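Regional Rap on Compilation Albums: Track Order and Guest Verses
Project report, January 3, 2018

1. Material
The sample consists of 75 compilation albums issued by Condgate, Sulden and two smaller labels, Cheon and Nedel. Together they hold 779 tracks. Skits and spoken introductions were left out, which brought the working set to 700. Each track was logged by length, producer credit and number of guest verses. 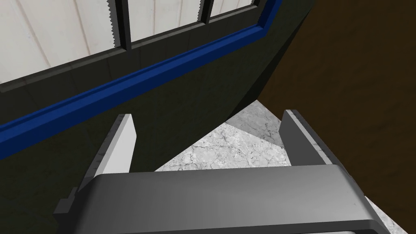 2. Method
Guest verses were timed from the first bar to the last. Hooks sung by a guest were counted separately. In 11 cases the sleeve credits and the audio did not agree, and the audio was followed.

3. Results
Tracks with two or more guests cluster in the first third of an album. Sulden releases show the pattern most strongly. Nedel releases do not show it, though the label's share of the sample is small. Producer credit had no clear effect on position.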